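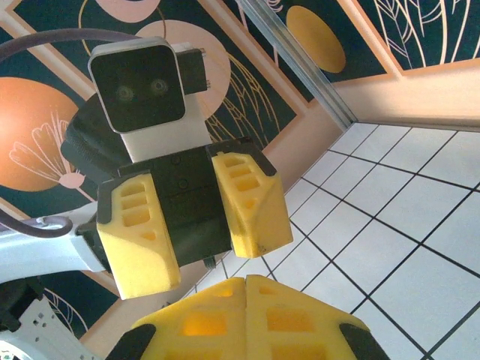 Last updated: Tuesday, 9:40 pm

I have a stiff neck again, and I got it the nice way, by looking at ceilings all weekend.

If you've been reading for a while, you know this started with a dentist appointment. I was tipped back in the chair in an old house on Grindel Street with nothing to do but stare upward, and there was a plaster rose up there, big as a truck tire, with leaves curling out of it and a plain little light bulb hanging from the middle. I'd been going to that dentist for years! I had never once seen it. I went home and looked at my own ceiling (flat, white, one crack shaped like a chicken leg) and felt a bit cheated, and the next Saturday I took the bus into Pralgate to see what else I'd been missing.

Quite a lot, is the answer. Pralgate had money for a short while when the mills were busy, and people with money back then liked to put it overhead. The banks did it, the hotels did it, even the shoe stores did it. Then tastes changed, the heating bills came in, and half of those ceilings got covered with drop tiles. The good news is that a drop ceiling is mostly just hanging there. The old one is often still sitting above it in the dark, waiting for someone with a ladder and some patience.

My favorite is still the Zeris, the old movie house by the bridge. The lobby has pressed tin panels, painted so many times that the edges of the pattern have gone soft, like a bar of soap with the name nearly washed off. I counted the panels while I was waiting for a friend, who was very late, and got 649. Then I counted again and got 649 again, and I was so pleased with myself that I forgot to be annoyed. The woman at the popcorn counter told me the panels near the door are newer. Once she'd said it I could see it right away. The flowers on those are crisp, and the petals have little veins in them that you can't find anywhere else in the room.

Tin ceilings are a great place to start if you want to get into this. They came in sheets, people picked them out of catalogs, and they were put up by regular carpenters, so you find them in regular places: barber shops, hardware stores, bars. Look for the seams. Look at what happens in the corners, too, where the pattern almost never works out evenly and somebody had to make a decision. I love those corners. Some of them are beautifully worked out and some of them are a guy at the end of a long day with a pair of snips.

Plaster is trickier. There's the kind that was shaped right up on the ceiling and the kind that was cast in a mold on a bench and stuck up afterward, and from the floor I can't always tell which is which. What I do is look for repeats. If every leaf has the same tiny nick in it, it came out of a mold with a nick in it. If the leaves are all slightly different, I get very excited and start bothering whoever works there.

And then there's paint, which I used to skip and now can't get enough of. The dining room at the Bunnag, the hotel across from the train station, has a stenciled border that runs all the way around the ceiling, green and a sort of brick red, and in the far corner above the coat rack the stencil was put on upside down for a stretch of 3 feet. I had lunch under it on Sunday (the soup was fine, the bread was wonderful) and the waiter said he'd worked there for 27 years and had never noticed. We both stood there with our heads back. A couple at the next table started looking too, and then the table behind them. It was the best lunch I've had in months.

A few things I've picked up, for anyone who wants to try this:

Go in the late afternoon if the room has windows. Low sun comes in sideways and every bump throws a shadow. At noon the same ceiling can look like a sheet of paper.

Ask before you lie down on a floor. People are nearly always fine with it, but they do like to be asked.

Bring small binoculars. Mine are a cheap pair meant for bird watching and they have changed everything. I can see brush marks now! I can see where a water stain was painted over and where the new white doesn't match the old white.

Look in the boring rooms. Stairwells, coat rooms, the hallway on the way to the restrooms. When a big room gets redone, the little ones next to it often get left alone, and that's where you find the original color.

Stop when your neck tells you to. I'm serious about this one. I ignored it on Sunday and spent last night on the couch with a bag of frozen peas.

A reader wrote in after my last post to ask whether the library's reading room is worth the climb. Yes, yes, yes. It's up two flights and the elevator was out when I went, but the beams are painted on the sides as well as the bottoms, and you only see the sides if you walk the length of the room slowly and keep turning around — I did it four times. The desk closes early on weekdays, so go in the morning.

Next on my list is the old ferry office, where I've been told there are stars. I've also been told they were painted over in beige. I'm bringing the binoculars either way, and I'll put up a post when I'm back.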